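手机周报·五月 | Irkora 的跑分又“泄露”了

又到了新机发布前的老节目时间。Oltham 的下一代手机还没有正式公布名字，跑分库里已经冒出一条记录，型号栏写着一串看不出规律的字母，处理器一栏写的是自家的 Irkora 芯片，总分比现款高出 20%。记录上线后没过多久，各家科技站的标题就统一成了“性能猛兽”。

先泼一点冷水。跑分记录谁都能上传，型号名也能改，这一点做这行的人都清楚。就算记录是真的，它也只能说明有一台工程机在某个条件下跑出过这个数。室温多少，机身有没有贴在散热背夹上，后台清没清，一概不知道。去年 Ilach 那台“提前现身”的机器，泄露分数和零售版的分数差了一大截，后来也没见哪家把旧稿子改过来。

这次的记录里还有几处让人起疑。内存一栏写着 8 GB，可同一批爆料一直坚持说这代起步就会加内存。要么爆料错了，要么这是低配版，要么厂商还没定。三种说法我都在同一个网站上看到过，前后只隔了一个下午。系统版本那一栏更奇怪，填的是一个已经停止推送的测试版，拿它来推断正式版的表现，我看没有多大意义。

再说 676 这个数。记录的图形子项里有一项是 676，于是有人得出结论，说新芯片的图形部分换了架构。我翻了翻现款机器的历史成绩，同一项高高低低，散得很开，单独拎一个数出来讲架构，胆子实在是大。想看架构有没有换，至少要等到能连续跑上半小时，看看曲线往下掉多少。
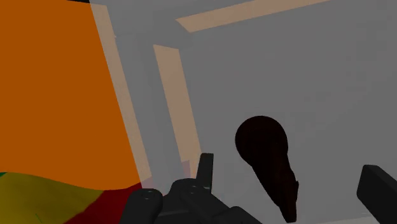
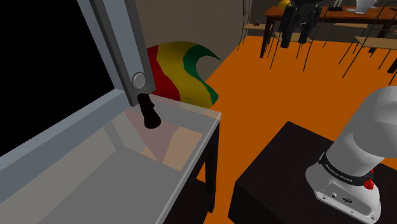 价格方面的传闻同样站不住脚。有渠道说新机会比现款便宜 1000 元，理由是 Oltham 自己做芯片，省下了采购的钱。自研芯片的研发投入可不会凭空消失，第一代、第二代的账总要有人来付。现款当初也传过降价，发布会上价格一出来，传降价的那几个账号当晚就开始聊相机了。

说到相机，爆料图里的后盖换成了横排三摄，看着挺新鲜。但那几张渲染图出自配件厂的保护壳模具，开孔位置大体可信，里面装什么传感器，模具可不会告诉你。Lennox 上一代就是开孔很大，镜头很小，多出来的一圈全是装饰。

电池倒是有一点值得留意。认证网站上的充电头型号和现款一样，这说明充电功率大概率没有变化。厂商如果在发布会上大谈“全新快充体验”，建议大家去看一眼充电头上印的小字。

我的态度还是老样子：现款用户不用急着挂二手，手里的机器还没卡到耽误事，就等零售版评测出来再说。预售页面如果只给“轻松升级”之类的话，不给具体配置，那就更不必抢头一批。付定金之前把退款条款看一遍，去年 Ilach 的定金有一部分是不退的，藏在页面最底下，字小得很。

下期打算聊聊系统更新年限。几家都在宣传里把年数往上加，可安全补丁多久推一次、老机型能不能拿到完整功能，写得都很含糊。手里有旧机器、最近收到或者没收到更新的读者，可以直接回复本邮件，写上机型和当前系统版本就行，截图也可以一起附上。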